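August, path survey notebook, Haltamness loop

Started from the Drumport end at 7.40, low cloud down to the second wall. Kwadwo Dogbe on the wheel, me on the notebook and the sandwiches. The wheel was zeroed at the gatepost this time. Last time it was zeroed in the car park, which added a tour of the bins to the official length of the walk.

First leg as far as the ford is fine. Path is wide enough for two, gravel holding, one waymark turned round to face the field. We turned it back. Reading at the ford, 678 metres. The old leaflet says "a short stroll", and I would like to meet the legs that wrote it after they have done the bit with the roots.

Above the ford the line on the map and the line on the ground part company. The map goes straight up through bracken. Everybody's boots go left along the sheep trod and join again at the broken stile. I have drawn the sheep's version in pencil and put a query beside it. Hermenegildo Nava says the sheep have been right since before he moved here, and wants it inked. Leave it in pencil until the farm at Hapeta has answered our letter.

Broken stile: top step gone, bottom step thinking about it. Passable if you are tall or don't mind what you look like. Needs two new treads and a post.

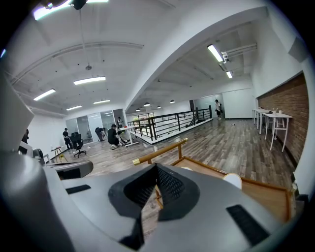 Haltamness Footpaths Group: Route Survey and Waymarking

From the stile to the top is 830 metres on the wheel. Kwadwo got a shorter figure on the way back down, which we put down to him carrying the wheel over the boggy part. Using the uphill one. The bog itself has crept across the path by the Wukus boundary stone and the stepping stones now stop well before the water does. Suggest wording: "can be wet". Kwadwo suggests "is".

View from the top: none today. The leaflet promises the harbour and both islands. I have left the sentence in, on trust.

Waymarks on the whole loop, 13, of which I would follow most. The one at the wood corner is so faded that the arrow could be a leaf. Replace. The post beside the kissing gate wobbles but points the right way while wobbling.

Descent by the wall is steep and greasy near the bottom. Put in a line about poles. Gate at the lane is tied with blue string in a knot I could not undo, so we climbed it at the hinge end like decent people. Ask Hapeta about the string in the same letter, politely, second paragraph.

To do: re-measure the lane section (I wrote the reading on the sandwich bag), order treads, check the bus stop name for the leaflet. Hermenegildo has the mallet.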